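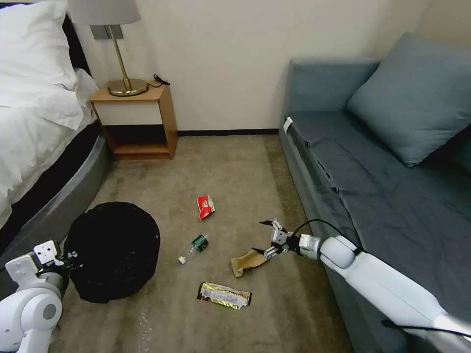 Je travaille depuis onze ans dans l'hôtellerie, d'abord aux étages, maintenant à l'organisation des équipes, et on me demande souvent quand les robots feront les chambres à notre place. Ma réponse est que la question est mal coupée. Une chambre, ce sont vingt petits métiers qui se suivent, et ramasser ce que le client a laissé par terre est le plus modeste de tous. Une bouteille en plastique couchée sur la moquette, un papier brun froissé, un emballage doré tout plat : une femme de chambre débutante met cela dans la poubelle sans y penser, en regardant déjà le lit. Pour une pince à deux doigts, ce sont trois problèmes différents. La bouteille peut rouler, le papier change de forme quand on le serre, et l'emballage plat n'offre presque rien à saisir.

Accueil | Opinions | Métiers | Technique | Archives | Contact

Les robots rangent-ils nos chambres ? Pas encore, et ce n'est pas grave

par Nandini Nair
16 avril 2025

Je dois préciser d'où je parle. Le français est ma troisième langue et la robotique n'est pas mon domaine. Mais j'ai formé beaucoup de personnes à ce travail, et je crois que celui qui forme voit bien où se trouve la difficulté. Elle n'est presque jamais dans la force ou dans la vitesse. Elle est dans la décision.

Prenons le déchet lui-même. Qui a dit que c'est un déchet ? Une bouteille encore à moitié pleine, posée près du lit, appartient au client qui reste une deuxième nuit. La même bouteille, après le départ, va à la poubelle. Un papier plié peut être un ticket de pressing, ou l'adresse d'un restaurant. Chez nous, à l'hôtel Batmont, la règle écrite tient en une ligne : ce qui est au sol et manifestement vide se jette, le reste se pose sur la table de nuit. Le mot « manifestement » fait tout le travail de cette phrase, et je ne sais pas comment on l'enseigne à une machine.

En novembre, j'ai assisté à une démonstration de la société Zenddale. Le robot devait vider une table basse et mettre les objets dans un bac. Il a réussi les gobelets très proprement, avec une lenteur que j'ai trouvée presque polie. Ensuite il y avait un sachet de sucre vide, collé à la surface. Il l'a tenté plusieurs fois, puis l'ingénieur est venu l'enlever avec l'ongle. La tâche complète a duré 51 minutes. Je ne le raconte pas pour me moquer. Il y a quelques années, une telle machine n'aurait pas reconnu le gobelet.

Ma sœur Lavanya, qui dirige l'atelier de conditionnement chez Meltell, me reproche d'être trop sévère. Dans son atelier, les bras automatiques mettent des flacons en carton toute la journée et personne ne regrette l'époque où on le faisait à la main. Elle a raison pour son atelier. Les flacons arrivent debout, à la même distance, avec la même lumière. On a construit le lieu autour du robot. Une chambre, elle, a été construite pour quelqu'un qui dort — avec une couette qui pend, un fil de lampe qui traîne, une moquette sur laquelle un petit papier beige disparaît presque.

Certains proposent donc de changer les chambres. Sol dur partout, moins de meubles, aucun textile qui tombe jusqu'à terre. C'est logique, et je pense que cela viendra dans les hôtels très bon marché. Mais il faut le dire clairement au client : on lui retire du confort afin que la machine puisse passer. Je préfère que l'on attende une meilleure main.

Reste la question de l'emploi, que mes collègues me posent avec plus d'inquiétude que les journalistes. Je ne veux pas leur mentir. Si un robot sait un jour ramasser, il saura bientôt changer le sac de la poubelle, et quelqu'un dans un bureau fera un calcul. Pourtant, une femme de chambre de 57 ans qui se baisse toute la matinée ne défend pas ce geste-là par amour. Elle défend son salaire. Qu'on lui donne une machine pour le sol et qu'on lui laisse le lit, la salle de bains, le contrôle final, et je suis presque sûre qu'elle l'accepterait — à condition que ses heures ne diminuent pas.

Je serais donc favorable à un essai, modeste et honnête, dans quelques chambres après le départ des clients. On mesurerait ce qui reste par terre quand le robot a fini, et on demanderait leur avis aux personnes qui passent derrière lui. Leur avis d'abord, et la vidéo du fabricant ensuite.

À lire aussi
— Aspirateurs autonomes dans les couloirs : le bilan d'une saison
— Lavanya Nair : « Un bon poste de travail se dessine à deux »
— Plier une serviette, un geste difficile
— Le système Pai et la gestion du linge
— Courrier des lecteurs : faut-il laisser sa chambre rangée ?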